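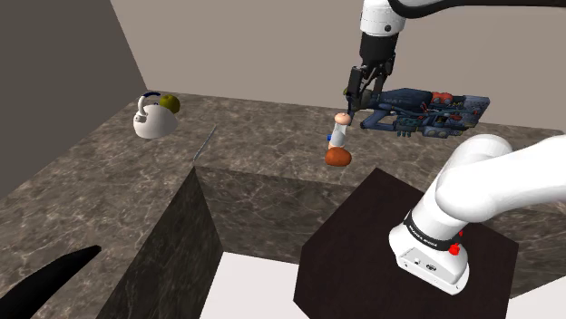
Kutari is my list of stone names, the ones that countertop shops print on their sample tags, matched up with plain color words so you can search them. I started it in October when I was shopping for a new kitchen top and got completely lost (three shops, three names for what looked like the same slab!). A brown counter with thin pale veins, like the one wrapping around the corner there, goes in as "brown, veined, pale" and that's all. I don't try to guess the quarry.

What's in it

There are 147 rows in names.csv. Each row has the trade name, the shop I got it from, a base color, a vein color and a notes column where I ramble a bit. 101 of the rows have a vein color filled in. The rest are plain or speckled, or I forgot to write it down and the shop hasn't called me back.

Base colors come from a fixed list of 9 words. I know "taupe" is on there and "tan" isn't. Eldana Derese and I went back and forth on that one for ages, and she won. 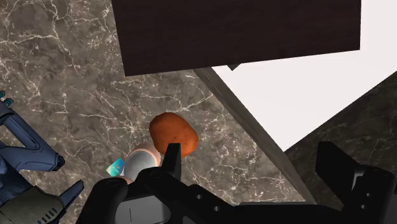 Brown-gray marble with cream and whitish veins. Base: brown. Vein: cream.

Where the names came from

Mostly from Teshome and Rondell, the two shops closest to me, plus a stack of old tags from Clidska that Eldana dug out of her garage. The Clidska tags are all typed in capitals and I left them that way.

Known problems

Spelling is all over the place. Rows 1 to 80 were typed in by hand late at night, so please send fixes! I also mixed up granite and marble in a few notes early on. If you spot one, open an issue with the row number and I'll get to it.

Use the list however you like. A link back would be nice.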